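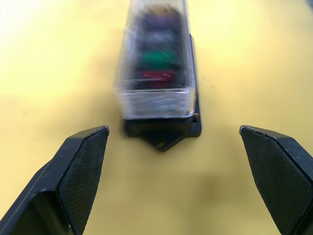

News from the Corkeck bench: small parts, two arms

In August our group at Corkeck began a new set of recordings for the Drinik project. The goal of Drinik is to teach a pair of robot arms the kind of work that is done on car electrics, where the parts are small and there is not much room for the fingers. For this we need many examples made by a person who guides both arms. The learning system gets only the camera pictures and the positions of the joints, and from these it must find out what to do.

We started with blade fuses. One recording is one fuse, taken out or put in, and then the operator stops and saves. At first we wanted longer recordings with the whole box in one go, but when something went wrong near the end, we had to throw away everything. Short recordings are easier to check and also easier to repeat. Until now we have saved 550 of them, and 300 have passed the review.

The most difficult moment for the operator is the grip. A fuse that is held a little crooked will not enter the slot, and the fingers are wide compared with the part. We ask every operator to approach slowly and to correct the angle before closing, also when it costs time. We do not want the system to learn corrections that are made in a hurry.
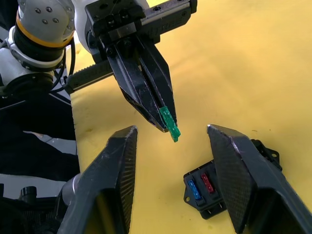
A green fuse between the fingertips, with a blue and a red one seated in the box.

The second task is with wire harnesses and connectors. It is harder for us than the fuses, because a cable bends in a different way each time. Here both arms must work together, and the operators from the fuse task needed some days to become comfortable with it. One of them told us that she now thinks about the cable before she thinks about the arms, and we have put this advice in the instruction sheet.

We have 100 harness recordings at the moment. In 21 of them the view of one wrist camera was blocked for a long part of the work. We keep these in a separate folder and will decide later if they are useful for training.

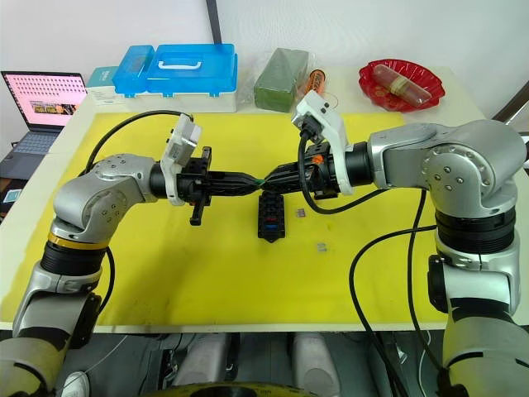 Both arms at the harness task, with the connector block on the mat under the grippers.

Some practical points for all who record on this bench. Please move the fuse box to a new place and turn it a little between recordings. Please write in the log when you change the light. Failed attempts should be saved too, with the label "failed", and not deleted.

The colleagues at Grurkico will receive the first part of the fuse recordings when the review is finished. They will train on it with their own method and we will train with ours, and afterwards we compare. The bench on Abdel Rahman street is open for new operators every afternoon from two o'clock. The training takes one afternoon, and experience with robots is not necessary.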